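Folding Napkins and Sorting Cards: My Household Skills Project
Archie Leckie, final report, Stekgate course

I picked table linens because my aunt runs the breakfast room at Fallach, a little guesthouse, and every Sunday she's buried in napkins and place cards. I figured there had to be a tidier way to do it! So for most of June I sorted, folded and stacked, and I kept notes on what made a pile easy to live with (and what made me want to throw it across the room).

My starting set was 39 pieces, cloth and cards together. I began with the plain napkins because a border shows you right away if your corners are off.

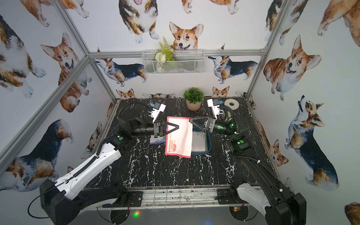
White napkin with the red border, with the tray under and behind it.

After that I tried mixing fabrics in one stack, and wow, that was harder. Thin cotton slides around on anything smooth, and a thick piece on top makes the whole pile lean. I got my best results putting the biggest piece on the bottom and lining up one folded edge, always the same side. Sorting and folding the full set took me almost 90 minutes the first time, mostly because I kept starting over.

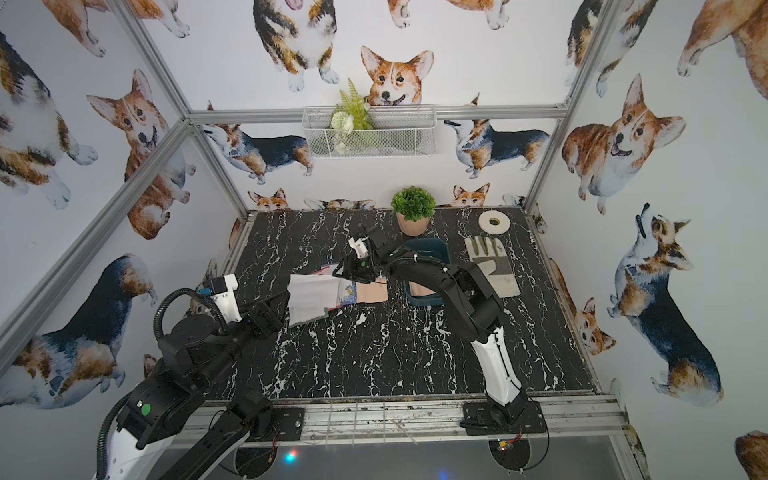

Should you iron before folding?
Only the napkins that go on the table that day. For the rest, smoothing them flat by hand was good enough, and they got creased again in the drawer anyway.

Cards turned out to be a separate job. My aunt keeps hers in an old Mivelum cookie tin, menus and place cards all jumbled up, so I pulled out 12 and tried sorting by size and then by color.
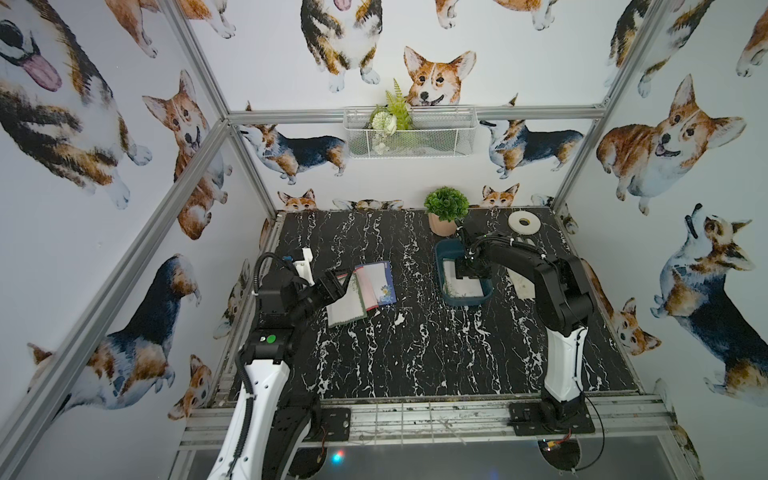 Sorting by color won, easily. Size sounds sensible, but you have to square everything up before you can compare. With a loose fan, the borders do the work for you: pale green, pink, then the blue one with the little flowers, and you can pick the one you want without touching the others. I'd go with a shallow tray over the tin, too. Next term I want to try the Nambiar fold, which needs 2 napkins per setting and way more patience.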